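Swapping fingers with Samran Pongsiri

I'd been pestering Samran Pongsiri for months to let me come and see the gripper trials at Osavmont, and when he finally wrote back it was one line: "Come on the 11th March, wear shoes you don't like." So I did!

Samran runs the bench where they test hand-held grippers, the kind a person squeezes to record a task before a robot arm ever has a go at it. He and his colleague Hicham Shawky have been at it since October, putting the Foner and the Istton side by side. Same jobs, same people, different tools.

I asked him which one was winning and he laughed at me. "Depends who's holding it," he said. "Hicham loves the Foner. I get a sore thumb from it by lunch."

The sore thumb matters more than I'd have guessed. They've logged 684 runs so far and Samran reckons the tired ones are easy to pick. "You see the wrist drop. The grip gets sloppy, the fingers close a bit early, and then you've got a recording of someone being tired. I don't want to teach an arm that."

Most of what he wanted to talk about was the view, though. Each gripper carries its own wide-angle camera, and what that camera can see is pretty much all the arm will have to go on later. He pulled up a few shots on the monitor and we went through them with our coffees.
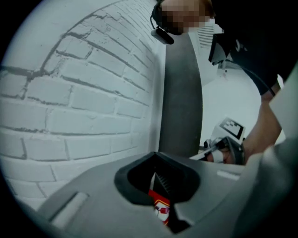

The view from one gripper, with a second one in hand at right.

"Look how much of it is gripper," Samran said. He's right, there's a big lump of grey body along the bottom and a finger standing up through the middle. I said I'd find that maddening. He said you get used to it, and that he'd sooner see the finger than guess where it was.

The wall bends too, which bothered me far more than it bothered him. "That's the lens. You want the wide view, you get the bendy bricks. We tried a narrower one and kept losing the other hand."

And the square black and white marker on the other gripper? Samran likes his markers up high where a camera has a fair chance at them. Hicham wandered over at this point to say he'd like them bigger — an old argument, I gathered, from the way Samran kept looking at the screen.

Hicham's own gripe is weight. The Istton is 480 grams with the camera on and he wants it lighter before they do any longer sessions. "Try it for 2 hours," he told me, handing it over. I lasted six minutes, badly, and dropped a sponge.

Next up is the Phuthong controller, which Samran has only had running on the bench. He wouldn't give me an opinion on it yet. "Ask me when I've broken one," he said.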